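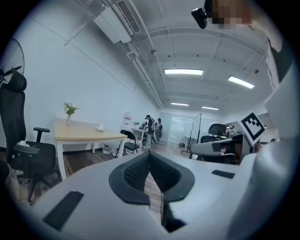 So the internet news is finally out, and I know half of you have been refreshing this page for it. Akberg got its permits from the county in May and can start burying fiber on the east side of Temine, beginning at the Pawlak Road bridge and working toward the grain elevator. If you live out there you know how things have been. One modem in the front room, one thin black cable lying on the floor, and everybody in the house arguing over who gets to be on a call. I've stepped over mine for so long that I do it in the dark. The new lines go underground and come up at the side of the house, and the box inside handles the wireless, so a lot of that mess should go away.

The east side has 583 addresses on the list. I asked Wycliffe Ogola, the project manager at Akberg, whether that includes the trailers past the cemetery, and yes, it does! They were left off the first map (a bunch of us wrote in about it) and they're on the new one. The two farms at the very end of Pawlak Road are still being argued over, because the last stretch crosses a drainage ditch that belongs to Fornilport and Fornilport hasn't signed anything yet.

Ogola says crews have 90 days to finish the digging once the first machine shows up. He wouldn't give me a start date and I did ask him three different ways. What he would say is that they want to be out of the ground before the school buses are running again, which sounds pretty good to me, having sat behind a bus on that road while one lane was closed for the water main.

Your yard is going to get marked with little flags and paint before anyone digs. Please leave the flags alone. If you've got a sprinkler system or one of those invisible dog fences, call and tell them where it runs, since the regular utility marking won't pick it up. Abelardo Inga lost his whole front sprinkler line to the gas company two years ago and he's still mad, so he's out there with his own flags already. He let me have a few extras if anybody wants some.
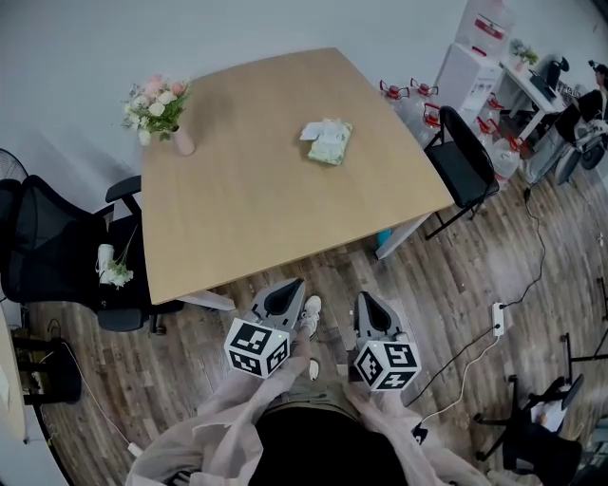 What it costs

The basic plan is 500 megabits, and the hookup is free if you sign up before the crew gets to your street. After that it's 200 dollars, and I double-checked that one because it seemed steep. It's in the paperwork. Signing up early doesn't lock you into a contract, and you can back out any time before the installer comes inside the house.

Renters need a signed okay from the landlord. There's a one-page form for it. If your landlord lives out of state, get going on that now - mine took almost a month to mail back a garage door form, and that was with me calling.

You don't have to drop what you have today. The old phone line service stays on for anyone who wants it, and if you've got a medical alert button or an alarm that runs over the landline, ask about that before you cancel anything.

Where to ask questions

Akberg is holding an open evening at the Temine library from 6 to 8 p.m., with the big street map up on the wall so you can find your own driveway on it. I'll put the day up as soon as they tell me. Bring a recent bill if you want them to compare prices with you.

West side folks, I see your emails. There's no plan for you yet. Ogola told me they'll look at it once the east side is hooked up, and I'm going to keep bugging him about it. If you want to be counted as interested, the library desk has a sheet you can put your name on.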